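Why Do Clothes Get Wrinkled? (And What a Hanger Does About It)

I have a question for you. Have you ever pulled your favorite shirt out from the bottom of a pile and found it looking like an old paper bag? I have. I did it this morning! The shirt was perfectly clean, and I still looked as if I'd slept in a mailbox.

So I got curious about wrinkles, and then I got curious about hangers, and now I'm going to tell you all of it.

What cloth is made of

Look very closely at a T-shirt sleeve (a magnifying glass is great for this). You'll see tiny loops or crisscrossing lines. Those are threads, and each thread is made of even tinier hairs called fibers, all twisted together. Cotton fibers come from a plant. Wool fibers come from sheep. Polyester fibers are made in a factory, and they start out as a kind of plastic.

Fibers bend. That's what makes clothes so comfy. You can sit down, roll over, do a cartwheel, and your pants come along with you. Imagine wearing pants made of cardboard!

Where the wrinkles come from

Now for the annoying part. When a cotton fiber gets bent and squashed for a while, it can get stuck that way. Inside the fiber there are teeny bits holding on to each other, a bit like kids holding hands in a long line. Water and heat make them let go. Then, when the cloth dries or cools, they grab hands again wherever they happen to be. If the shirt was flat, they hold hands flat. If it was scrunched up in a ball under your bed, well, you get a scrunched shirt.

Wool is springier, so it usually bounces back better. Polyester is pretty good at it too.

What a hanger does

A hanger is really just a pair of pretend shoulders. The sloping sides hold up the top of the shirt, and the rest dangles. And then gravity goes to work! Gravity is the pull that brings your ball back down when you throw it, and it pulls on your shirt all day and all night. It tugs the cloth gently downward, and little creases can slowly relax.

The hook at the top is clever too. It sits over a round rod, so you can slide the hanger along to make room for the next one.
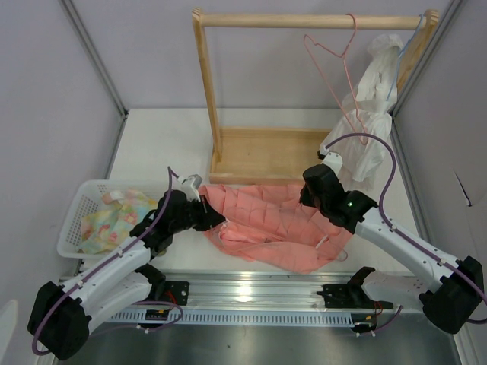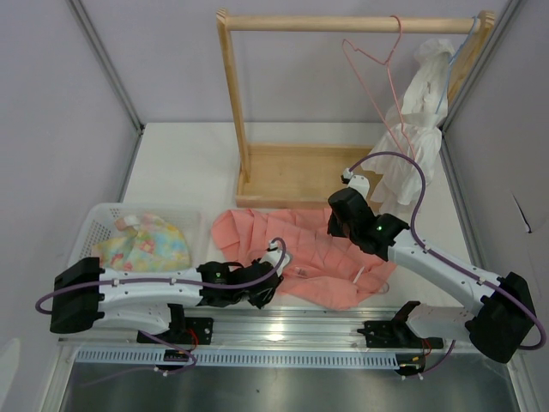
A wooden rack, a pink hanger, a pale blue hanger, and two things that could use some smoothing.

Thin wire hangers have one problem, and it's that they bend. If you yank a shirt off one instead of lifting it, the wire can twist, and then one pretend shoulder ends up lower than the other and everything slides off. You can often bend it back, but ask a grown-up first, because the end of the wire can be pokey.

How I hang up a shirt

I used to stuff the hanger in through the neck hole, and I stretched out a lot of collars that way. Now I do this:

Lay the shirt on a table or a bed with the front facing up.
Smooth it with your hands, starting in the middle and going out to the sides.
Slide the hanger in from the bottom of the shirt and push it up until the hook pokes out at the neck.
Wiggle the hanger until both shoulders match.
If there are buttons, do up the top one.
Lift it by the hook and pop it on the rod.

My very first try took me 50 seconds. Now I can do one in 9, but I practiced on the same green shirt over and over, so I might be cheating a little.

Try it: the wrinkle test

You need two old cotton T-shirts that are a little damp. Ask before you take them! Put one on a hanger. Roll the other into a tight ball and leave it on a plate. Go play, and come back when the one on the hanger is dry. Unroll the ball and lay the two shirts side by side.

Is the ball still damp in the middle? Mine was. The air couldn't get in there. Let it finish drying flat and see if you can rub the creases out with your hands. Then try the whole thing again with a wool sock or something stretchy and see if you get the same answer.

Does everything need a hanger?

Nope! Heavy sweaters do better folded, because gravity pulls on them so much that they can get long and droopy, with funny bumps where the shoulders go. Socks and underwear can live in a drawer. Shirts and dresses and nice jackets like to hang.

As for me, I've got a pile on my chair that I have been ignoring since August, and the green shirt is in there somewhere.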